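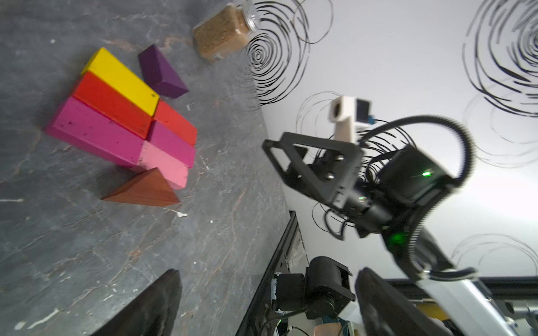
4.2 Pondération des vues et occultations mutuelles

Les essais de la section précédente portaient sur un seul bras. Nous étudions maintenant le cas où deux bras partagent le même plan de travail et où la politique reçoit à chaque pas de temps une vue fixe de l'enceinte et une vue embarquée par poignet. La question posée est celle du poids à donner à chaque vue lorsque l'une d'elles devient peu informative, soit parce qu'un bras masque l'objet visé, soit parce que le poignet est trop proche de l'objet pour que celui-ci tienne dans le champ.

Le module Prollell estime ce poids à partir des représentations visuelles seules, sans accès à la géométrie des bras ni à une segmentation des objets. Pour chaque vue, un petit perceptron à deux couches produit un score scalaire. Les scores sont normalisés par une fonction softmax, puis multiplient les jetons de la vue correspondante avant l'attention croisée. Le module est entraîné conjointement avec la politique, par imitation, et aucun terme de perte ne porte directement sur les poids. Nous avions d'abord ajouté une régularisation entropique. Elle rendait les poids presque uniformes sur la majeure partie de l'épisode et nous l'avons retirée.

Données. Les démonstrations ont été enregistrées en avril sur le poste Ivia, par téléopération. Le jeu obtenu, que nous appelons Vemimell, comprend 2647 épisodes après filtrage. Ont été écartés les épisodes dont un flux vidéo présentait une interruption de plus de 200 ms et ceux que l'opérateur avait marqués comme abandonnés. Myrtle Yazzie a relu les épisodes restants et annoté les intervalles d'occultation dans la vue fixe, en notant pour chacun l'instant de début, l'instant de fin et le bras responsable. Ces annotations servent uniquement à l'analyse et la politique n'y a pas accès.
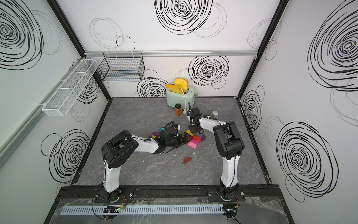 Le choix des positions initiales conditionne directement la fréquence des occultations. Nous distinguons deux zones sur le plan de travail : une zone centrale, où les deux préhenseurs peuvent intervenir, et une zone arrière, où se trouvent les objets volumineux. Dans la zone centrale, les blocs en bois sont posés assez près les uns des autres pour qu'un préhenseur en approche se superpose à plusieurs d'entre eux dans la vue fixe. La zone arrière pose un problème différent. Avec le grille-pain vert menthe au fond de la table et le préhenseur droit pointé vers le bas juste devant lui (figure 2), l'avant-bras et les câbles du poignet entrent en concurrence visuelle avec l'objet, alors que les tranches de pain factices, qui dépassent des fentes, restent repérables. Nous avons donc annoté séparément l'occultation du corps de l'appareil et celle des tranches.

Les parois de l'enceinte sont imprimées de grandes spirales noires. Le motif a été conservé dans toutes les conditions, y compris pour les variantes de référence, et aucune vue n'a été détourée. Son effet propre n'est pas isolé dans ce travail. Les recadrages aléatoires appliqués à l'entraînement sont identiques pour les trois vues. Les variations de teinte sont désactivées, car plusieurs consignes désignent un bloc par sa couleur et les teintes rouge, rose et magenta deviennent ambiguës dès que l'amplitude de la variation augmente.

Variantes comparées. La première variante concatène les jetons des trois vues sans pondération. La deuxième applique un poids fixe par vue, appris puis gelé. La troisième est Prollell. Toutes utilisent le même encodeur, le même horizon d'action et 4000 itérations d'échauffement du taux d'apprentissage. La deuxième variante reprend le principe de la fusion statique de Coetzee, réimplémentée dans notre code avec notre encodeur, ce qui ne permet pas de comparaison avec d'autres implantations.

Analyse des poids. Chaque variante a été évaluée sur 43 configurations initiales absentes de l'entraînement. Pour Prollell, le poids de la vue fixe est élevé pendant la phase de transport, puis diminue à l'approche de l'objet au profit du poignet du bras actif. Cette bascule commence en général avant le début de l'occultation annotée. Elle ne peut donc pas être interprétée comme une simple réaction à la disparition de l'objet : la configuration du bras dans la vue fixe suffit vraisemblablement à l'anticiper.

Le comportement est moins net lorsque les deux bras se rapprochent. Le module attribue alors parfois un poids important au poignet du bras inactif. Dans une partie des cas, ce poignet observe bien l'objet sous un autre angle et la pondération est utile. Dans les autres, il ne voit que la table, et nous n'avons pas d'explication satisfaisante. La variante à poids fixe ne présente pas ce défaut, mais elle échoue plus souvent à saisir les blocs triangulaires, pour lesquels l'orientation doit être lue de près.

Deux limites sont à signaler. Les annotations d'occultation proviennent d'une seule personne et nous ne disposons pas de mesure d'accord entre annotateurs. Par ailleurs, la caméra fixe occupe la même position dans toutes les démonstrations. Un déplacement de cette caméra modifierait à la fois les occultations et l'apparence des bras, et les poids appris devraient être réestimés. La section 4.3 examine ce point en remplaçant la vue fixe par une image vide à l'évaluation.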